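Speaker notes: Reading old parish and shop ledgers for weather
Local history evening, July, 7 p.m. start

Slide 1. Title
Wait for the side door to close. Thank Tanvir Weerakoon for the invitation and for letting me use the reading room all spring. Say who I am in one sentence and move on.

Slide 2. Why ledgers
Most towns the size of Ponitz had no weather station until long after the railroad came. People still wrote about the weather. They wrote it in the margins of account books, because a wet week meant the hay was late and somebody couldn't pay. I started with the Kumarasinghe store ledgers, which run to 1308 pages over four volumes. I have read three of the volumes all the way through. The fourth has water damage and I have only done the front half.

Slide 3. What an entry looks like
Read the three entries out loud, slowly. "Rain. No wagons." "Frost on the beans, sold none." "Fog till noon, lamp oil out." Ask if anyone can guess the month of the second one. Someone will say October. It is from June. Leave a pause after that.

Slide 4. How I sorted them
I copied every margin note that mentioned weather onto a card. That came to 899 cards. Each card has the date, the words exactly as written, and the page. I did not fix spelling. Then I sorted by type: rain, frost, snow, wind, fog, heat. Some cards belong in two piles – put those under the first word used.
If asked about software: I used a plain spreadsheet for the second pass. The cards came first and I would do it that way again.

Slide 5. The trouble with clerks
Two clerks kept the books, and they did not notice the same things. The first one wrote down wind all the time. The second hardly mentions it, and for a while I thought the valley had gone calm. Then I found the change in handwriting. Tell this one at normal speed, it gets a laugh without any help.
Point to make: before you compare two years, check who was holding the pen.

Slide 6. Fog
Fog is the hardest. A clerk only wrote it down when it stopped deliveries over Wokargate hill, so light fog is missing. I have about 100 fog notes and nearly all of them are from the cold months. Nattawut Nakpan has the old ferry logs and has offered to match dates. We have not done it yet, so don't promise results.

Slide 7. If you want to try it
Start with one volume. Bring pencils, no pens. Ask at the desk for the book cradle. The cards I use are the Eltix ones in packs of 500, but any stiff card works.

Slide 8. Questions
Leave this up until people start putting on coats. Repeat each question for the back row. Sign-up sheet is by the coffee.

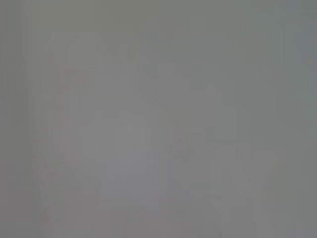
3 min read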